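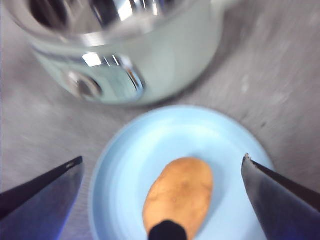
Wrist cam, open fingers either side of the potato. The pot is smeared, see exposure note.

May, morning

Picked up from Kilian's branch of the Tandora stack. Goal for the day was to get the blur gate into the perception node and find out why the lid segmenter and the grasp planner disagree on the glass.

Blur gate

The wrist detector has been passing boxes from frames taken mid-move, and the planner treats them as good as any other. Potato against the blue plate is an easy case and it still gets a box when the background is smeared. The problem is the box position. It gets projected with the joint state at message arrival, and the image is older than that. Logged the offset between image stamp and joint stamp over one replay: 27 ms, pretty constant. Tsung-han had assumed zero when he wrote the projection code and left a TODO saying so.

Changes:
- projection now looks up the joint state at image time and interpolates between the neighboring samples
- variance of Laplacian computed on the detection crop plus a margin, low scores dropped before they reach the tracker
- exposure capped at 4000 microseconds, gain left on auto

The cap makes the images noisier. The detector didn't seem to care on replay, but I only ran one log. Arnout wants the gate computed on the full image. I'd keep the crop version, a full image with a lot of plain countertop in it scores low even when the arm is standing still.

Replay through the new gate: 613 frames rejected, mostly during approach and retreat. Need to check what the tracker does during a long gap. Right now it coasts at constant velocity, and that is wrong for a potato on a plate. Set velocity to zero for anything labeled static. Dirk to review.

Looking through the lid

The segmenter was trained to give one label per pixel. With the lid held up by its knob and the cooker behind it, a pixel in the middle of the lid is both lid and cooker, and the egg in the steel bowl is behind glass too. The other arm's fingers were around the top of the egg in the same view, and the reflections of them on the bowl wall came out as "gripper" as well. The collision checker then had a phantom gripper in the bowl and refused every retreat it was offered. 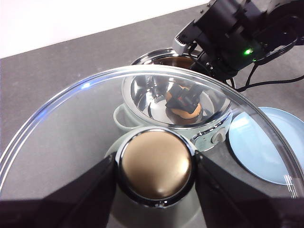
Layered labels

Split the output into two heads, one for transparent things and one for everything behind them. The planner asks for whichever it needs. For holding the lid it takes the first and for the egg it takes the second. Depth under the transparent mask is thrown away and not filled in. Filling was Sem's idea from the Josbridge demo and it works on the countertop, but inside a bowl it draws a flat sheet across the opening.

For the phantom gripper: both arms' fingers are now rendered from joint state into each wrist view, and any gripper pixels outside the rendered silhouette (dilated a bit) are dropped. Reflections go away. If calibration between the arms drifts, real finger pixels will go too, so there is a counter for dropped pixels on the status topic. Look at it before blaming the model.

Grasp check

The metal collar below the gold top gives a good circle fit from the wrist camera. Fit center vs. midpoint between the fingertips is now the centering error, and it goes to the supervisor on close. Before this we only had finger width and motor current, and those look the same for a centered grip and one near the edge.

The nested glass bowls are a nuisance for it. Rims give circles too, larger ones, and the fit jumped to the small bowl twice on replay. Added a radius prior from the finger opening.
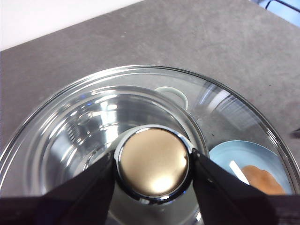 Gold top between the fingers, glass bowls behind it. Good test image for the circle fit, plenty of wrong rims.

Open:
- rerun all of it on the Aerts logs, different lighting
- rename the two segmenter outputs, "front" and "back" confuse everyone including me
- Trunico driver still stamps on receive, ask Sem if he has the patched version
- merge after Dirk has been through the tracker change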